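Open Day at the Vimwood Workshop

May 8, 2026

What a day! We had been looking forward to seeing the Vimwood place since February, when Phúc Mạc first wrote to our club and asked if we would like to come and watch the arms at work. It's an old furniture building on the river side of town, two floors, with the robots upstairs where the light is good. The doors opened at ten and there was already a line down the stairs (I was in it, with a thermos).

By the end of the afternoon 119 people had signed the book at the door. I wish I could have stayed for all of it, but I did get to most of the tables, and I talked to anybody who would talk to me. My notes are a bit of a jumble, so please forgive the order.

Phúc gave the welcome talk and kept it short, which the kids loved. The main thing I took away is how much of the work is plain household stuff. No car parts, no welding. The team wants arms that can put a room back in order, and they practice on the same things you and I leave lying around the house.

The laundry table was my favorite by a mile. Socks are hard! They're soft, they never land the same way, and a pair of stiff fingers has to come down in just the right spot to get hold of one. Colin Yeoman, who was looking after that table all morning, told me they try for 200 pickups on a good day, and he can tell you which fabrics give the most trouble. Thin dress socks are the worst, he says. Thick wool is easy.

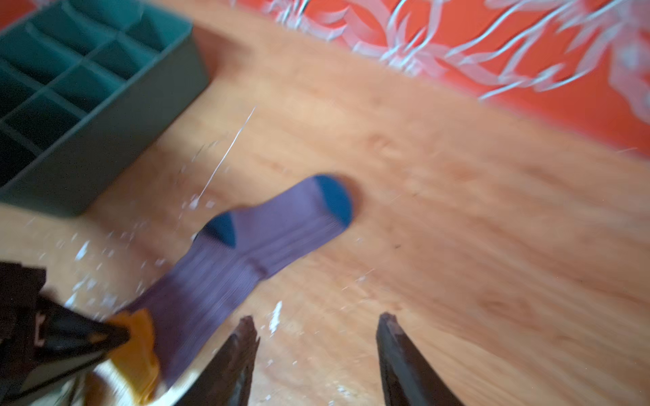
I asked him why the fingers are so simple, only two of them, when a hand has five. He laughed and said he gets that one at every open day. Two fingers are easier to fix, easier to steer, and you can get a surprising amount done with them if you're patient. Then he let my niece have a turn at the controls and she wouldn't give them back! She is nine and now wants an arm for her birthday. We'll see.

Across the room was the Horno group with their kitchen bench. They had a long talk going about how to stack bowls, and I came in halfway, so I can't tell you how it started, but the arguing was very good natured. The Skinska people were next to them with a sorting game for visitors: you against the arm, buttons into cups, two minutes on the clock. I won mine, and I intend to bring it up at every club meeting from now on.

Downstairs there was coffee, a table of spare parts to handle, and a short film on a loop. Somebody had baked 400 cookies and I believe I did my share. The Spahić bakery sent over bread as well, still warm when I got there.

Thank you to Phúc, Colin and everyone at Vimwood for having us and for answering all those questions. If you took pictures on the day, send them to the club address and I'll add them to this page over the next couple of weeks. I'd especially love one of the bowl stacking, as my own came out too dark to use.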